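Notes from the guest rooms

Hello again from Prarkmont! I've been going through the guest rooms before the July crowd, and this week I got stuck (happily) on the bedside drawers. You know the gray ones with no handles. Abrehet Gudeta wants knobs on all 14 of them, I like them plain, and we've been going back and forth over coffee since Monday. 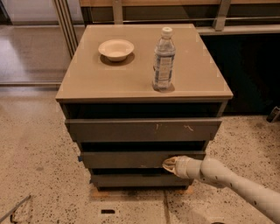
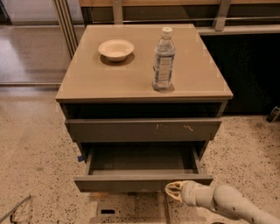
Same bedside drawers in both, with the bowl and water bottle on top. A lower drawer is open in the second.

I'm keeping the little bowl whatever happens, it's so good for rings and keys! The scuffs on the top drawer front are on my list, and I have a can of gray from Dokesell to try on them. If you've got an opinion on knobs, come find me or leave a note at the desk. Next time, lamps.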